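3.2 桌面整理任务的遥操作示范

我们在 Stekau 实验室的办公区里采集桌面整理任务的示范数据。选择办公区有一个很实际的考虑：我们希望策略从第一天起就面对真实的杂乱背景，包括显示器、白板、三脚架和正在工作的人。操作者通过 Dirnley 遥操作系统同时控制左右两条机械臂，每条臂末端各装一个两指夹爪。控制端与执行端采用关节空间的直接映射，夹爪开度单独映射为一个连续量。这种映射方式朴素得让人有些意外，但它的手感非常好，新操作者经过一个下午的练习就能流畅地完成双臂协作，这也是整个项目中最让我们兴奋的发现之一！

任务的物品布置在一张浅色木质桌面上，桌面中部铺深灰色矩形垫。垫上放一堆红色食材，堆形松散，个体之间相互交叠；其右侧并排放置透明塑料容器，其中一个装有小番茄。桌子右端立一只大号白色购物袋，袋面有红色图案。操作者需要先从食材堆中逐件抓取并移入指定容器，再整理其余物品。食材堆的形状每次都不同，我们不规定抓取顺序，由操作者自行判断从哪一侧下手。

抓取食材堆时，左臂通常从斜上方接近，由后缘向前缘推进，这样夹爪不会过早遮挡堆的前部。右臂在这一阶段保持待命，夹爪张开。图 4 给出了左臂夹爪悬于食材堆后缘上方时的头部视角。

图 4　抓取阶段的头部视角。左侧夹爪位于红色食材堆后缘上方，右下方为张开的右侧夹爪。
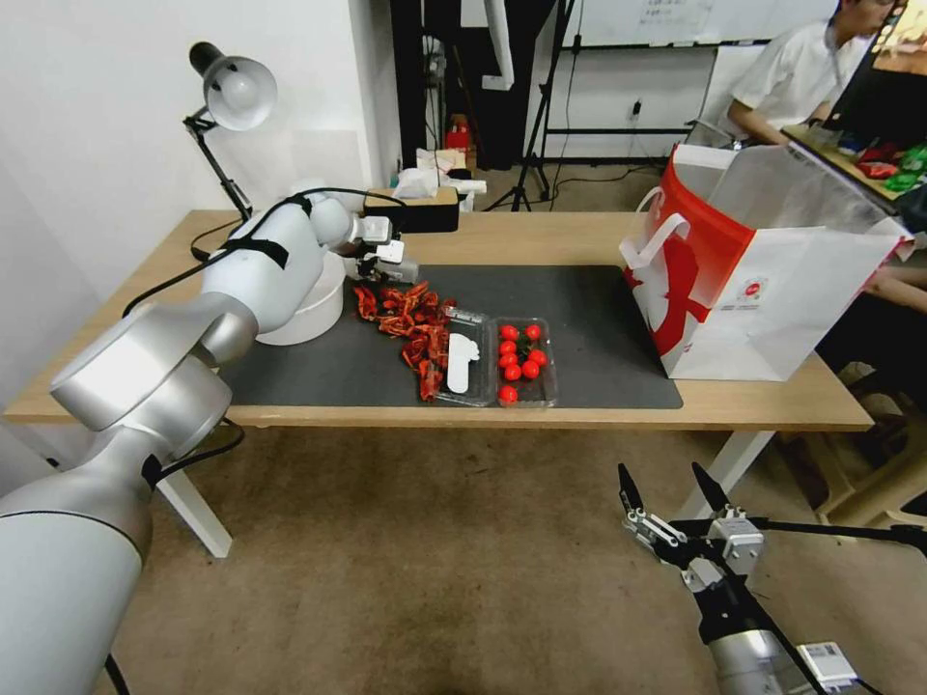
3.3 示范的分段与筛选

全部示范以 30 Hz 同步记录头部图像、双臂关节角与夹爪开度，构成 Mostyn 数据集的桌面部分，共 970 条。每条示范由 2 名标注者独立划分为接近、抓取、转移、释放和回撤几个阶段，阶段边界不一致时取较早的一个。我们尝试过用夹爪开度的阈值自动分段，在抓取与释放处效果很好，但在接近阶段容易把操作者的犹豫误判为新动作的开始，因此最终保留人工标注。

筛选标准比较宽松。抓取落空后立即重试的片段予以保留，只剔除通信中断和图像丢帧的示范。保留重试片段带来的收益相当可观：以此训练的 Eser 策略在抓空之后会重新抬高夹爪、换一个角度再次接近，动作十分自然，而用剔除重试后的数据训练的策略往往停在原处反复开合。这一差别在 3 月的预实验中就已经出现，后续更换食材堆形状后依然如此。看到机器人从人手的“失误”里学会补救，我们认为这是遥操作示范相对于脚本轨迹最有吸引力的地方。

起始姿态的处理也值得说明。我们没有要求操作者每次都把机械臂归到同一个零位，仅要求两只夹爪张开并处于桌面前沿附近，避免遮挡垫上的物品。起始姿态因此存在自然的散布，训练时不再额外加入关节噪声。图 5 中两臂均从画面下方伸入，夹爪张开，垫上的白色大圆盆、食材堆、透明托盘与番茄都处于可见范围内，后方的台灯、纸巾盒和右端的购物袋也一并进入视野。背景中的人员与屏幕内容不作遮盖，直接作为图像输入的一部分。

图 5　双臂位于桌面前沿时的头部视角，两只夹爪均为张开状态。
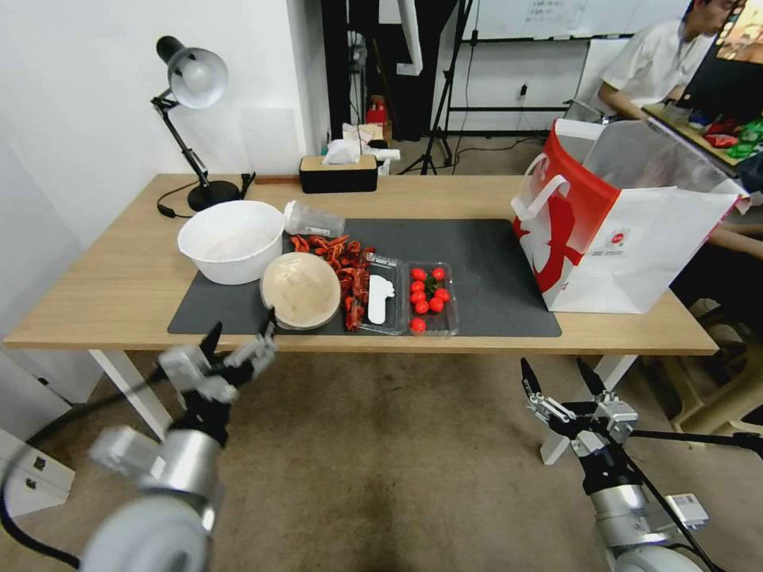

3.4 观测与动作表示

策略的输入为头部图像和双臂本体状态，图像在送入编码器之前只做缩放，不裁剪。我们曾把图像裁到垫子的范围，训练收敛更快，可是购物袋和桌面后缘的物品随之丢失，涉及右端的转移动作明显变得迟疑。动作以关节角增量表示，夹爪则采用绝对开度。左右臂的动作拼接为一个向量，由同一个解码头输出，使待命的一侧也能学到何时应当让开。

预测时一次输出一小段动作序列，执行前 2 步后重新预测。相邻序列的重叠部分按时间加权平均，权重偏向较新的预测。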